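Pale patch on light wood table, will not come out
January, posted by Kulsoom Baloch

Status: open, second reply from Drirkum support pending

Table is the Eltstead in the light finish, bought from the Bremodton outlet for 292. I wrote in because one area looks whitish-gray and the grain nearly vanishes there. Support's first answer was "residue from household cleaners." I doubt it. I use water and a cotton cloth.

Tried so far:

1. Warm water, wiped with the grain, dried. No change.
2. Drirkum wood soap, as support told me to. No change, and now I own wood soap.
3. Moved the lamp to the other end. The patch looked smaller, then I moved my chair and wasn't so sure.
4. Support suggested a 1000 grit pad. Declined. Their own care sheet says nothing over 200 strokes on this finish, whatever that means, and I'm not sanding a table on a guess.

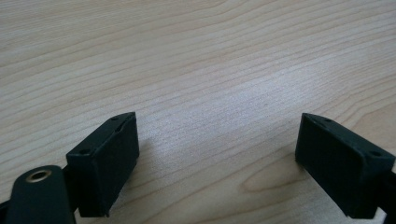 The swirl in the grain, the long oval one, is a separate matter. Support called it "a possible water ring." It's a figure in the wood, like a small knot, and the lines bend around it. Please take it off the ticket.

What I want to know is whether the pale area is glare or the finish. If it's glare, say so and close this. If it's the finish, I'm not paying the 40 inspection fee.

Comments

saengthong_fan: Put your hand between the window and the table. If the patch goes, it's light.

K. Baloch: Did that at 4 pm. Most of it went. Not convinced about the rest.

mpr: Mine does the same and I stopped looking.

Recent tickets
Saengthong bench, wobble on tile floor
Eltstead drawer sticks in winter
Drirkum soap left streaks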